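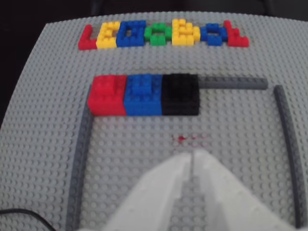
### Teaching a small arm to push and pick bricks: hand guiding or remote control?

**Loredana Monti**

Hello everyone! I've been reading this board since August and have learned so much from you all, so thank you in advance for your patience with a long first post.

I help with an after-school group in Tramdale, and our project this term is to teach a little arm to do a job by showing it. We don't want the kids typing in positions. We want them to do the task, have the arm remember it, and then see whether it can manage alone. Our work area is a light grey LEGO baseplate with low dark grey walls marking out the part where the gripper is allowed to go, and the targets are three big bricks side by side at the far end: red, blue and black. The gripper is built from LEGO too, white, with two angled fingers that come together toward a point and a narrow slot between them. (The colored letters at the top are the kids' own decoration and they are very proud of them, so they stay!)

The job is simple to say. Go to the brick we ask for, close on it, pull it back toward the near end, let go. So far we have shown it by taking hold of the arm and moving it through the motion with the motors relaxed. We recorded 34 runs this way, and when we play them back the arm goes off in nearly the right direction and then stops short, or arrives a little to one side and nudges the neighboring brick. Blue is the worst, being in the middle with a brick touching it on either side.

One of the parents has offered us a second-hand controller, a Dromix with two little sticks, so we could drive the arm from across the table. Before I say yes and spend an evening wiring it in, I'd love to know:

- Is remote control really any better than moving the arm by hand for something this small?
- How many runs should we be aiming for?
- Does it matter that several different children do the showing? They all have quite different styles, bless them.

Any advice at all is welcome. I'm not an engineer, I'm just the one with the key to the cupboard.

---

**Declan Lockwood**

Welcome, Loredana, and what a lovely project. I've done a fair bit of this on a bench arm at home and made most of the mistakes already, so let me go through your questions one at a time.

**By hand or by remote.** Both work, but I think you have a good case for the controller. When you push an arm around with your own hand, you are holding up its weight and bending its joints for it, and you can easily put it in places the motors can't reach very well by themselves. Cheap arms sag a bit under their own weight, and the sag isn't in your recording. Stopping short on playback is just what I'd expect from that. With the sticks, the motors do the moving while you record, so the sag is already in there and the person driving corrects for it without thinking.

There's a second thing, if you are using a camera as well as the joint readings. When a child moves the arm by hand, the child's hand and sleeve are in the picture too. On playback there's no hand, and the arm is looking at a view it has never met. Driving from across the table takes care of that.

The bad news is that driving with sticks feels awful for the first hour. Everybody overshoots. Let the kids play with it for a whole session without recording a thing, and please don't keep those early runs out of kindness. I did that once and spent an evening hunting for a "fault" that was me wobbling.

**How many.** For three targets in fixed places I'd aim for 60 good ones, split evenly between red, blue and black. If you start moving the bricks to new places on the plate, you'll want more, and 100 wouldn't be silly. I would look hard at your 34 before adding to them, though. Play each one back on the screen and throw out any where the fingers touched the wrong brick. A run that bumps its neighbor teaches bumping.

**Different children.** A bit of variety is good for it. What hurts is when two people solve the same problem in opposite ways. If one child comes at the blue brick straight down the middle and another swings in from the side, the arm can settle on something halfway between, and halfway between is very often a collision. Have the group agree on one way of approaching and write it on a card. They can still be fast or slow, that part sorts itself out.

As for blue, I'd leave a small gap on each side of it while you're getting started. With the long sides touching there is nowhere for a fingertip to go. Once it can do the easy version, close the gap up a bit at a time and record a few fresh runs at each step.

One more small thing. Start every run from the same resting spot, with the fingers open, and wait a moment before you move. Stop the recording only after the fingers have let go and backed away. I used to cut mine off too early and the arm would drag the block back beautifully and then never release it!

---

**Carmela Parisi**

just use the sticks, hand guiding never worked for me. also check your battery

---

**Marin Karagiannis**

I agree with most of what Declan wrote, but I'd like to put in a kind word for hand guiding, especially with younger children. They understand it right away. You hold the arm, you show it, it copies you, and their faces when it moves alone for the first time are worth a good deal of sloppy data. At our club in Vastport we do both: the first meeting is all hand guiding, recorded and played straight back with no learning at all, and then we bring out the controller for the runs we mean to train on.

If you do stay with hand guiding, try this. Guide the arm through the motion once, play it back under its own power, and record the playback with everyone's hands well away. If the playback misses, nudge the path and try again. You end up with recordings the motors really made. It's slower, and we only got 16 usable runs out of a long afternoon, but they were very clean ones.

Please also look at how quickly your controller talks to the arm. Ours had a short delay that I hardly noticed, but the children did, and they kept pushing the stick further to make up for it. Turning the top speed well down helped more than anything else we changed.

And do keep the walls! Having an edge that the kids can see makes it much easier for them to tell when a run has gone astray and should be started over.

---

**Loredana Monti**

Thank you all so much, this is far more than I hoped for. I've said yes to the controller. We went through the old recordings together and the children were much stricter than I would have been, so quite a few are gone. The card with our one agreed approach is written and taped to the table (there was a long debate, and straight down the middle won). Next session is stick practice only, and I'll try the gap around blue when we start recording properly.

Marin, could you tell me where you change the top speed? I've found a setting called "scale" but I'm a bit nervous of touching it.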